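Cilludska pauses two-arm desk sorting program after gripper fault, and shares what it has learned so far

Durnmont, 14 February 2026 – Cilludska, the Durnmont maker of control software for small two-arm work cells, is asking customers who run its Yeon package to install an update before they next use both arms at the same time. We would like to tell you in plain words what went wrong and what we are doing about it, and to thank the many people who have been patient with us while we worked it out.

The fault was first reported from our Borthorpe test room, where the Yeon package was running a long set of pick-and-place trials with ordinary desk supplies. During one of those trials, an arm was told to stop while its gripper was closed on a marker. The arm stopped as it should have. The gripper did not get the same message and opened a moment later, and the other arm, which had been waiting its turn, took the open gripper as a sign that the handoff was finished and began to move. The two wrists touched at low speed. No one was hurt, and the damage came to one cracked joint cover and a bent finger, but a stop has to mean a stop for everything in the cell, and we are sorry that in this case it didn't.

Our engineers went back through 835 recorded trials and found the same late opening in 5 of them. In the others on that short list the second arm happened to be far enough away that nothing came of it, and so the late opening had gone by without a report. We should have caught it sooner, and our trial logs now flag any gripper movement that follows a stop.

Work on the repair has gone on at Borthorpe with the same kind of simple setup our customers know well – a papered table marked off in squares with blue tape, a cup of markers, a couple of highlighters, and an arm on either side. The new version has now been through more than 737 stop tests, and the late opening has not come back.

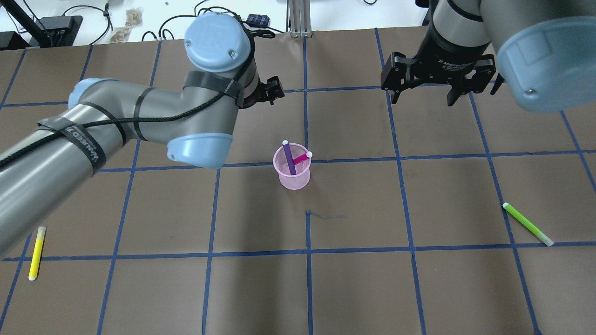 What customers should do now

If you run Yeon with a single arm, you may carry on as usual and update whenever it suits you. If you run it with two arms, please switch to one-arm mode until the update is in place. The setting is on the first page of the cell menu, and your saved tasks will not be lost. After updating, please run the short stop check with the grippers empty, and then once more with something light in each of them.

Customers who would like a hand are warmly invited to call the Cilludska support desk, and we will gladly stay on the line for as long as it takes. Replacement joint covers and gripper fingers will be sent free of charge to anyone who has had a similar bump, going back to last September.

About Cilludska

Cilludska writes control and safety software for small robot cells used in labs, workshops and classrooms. The company has its main office in Durnmont and a test room in Borthorpe.

Press contact: Cilludska Press Office, Durnmont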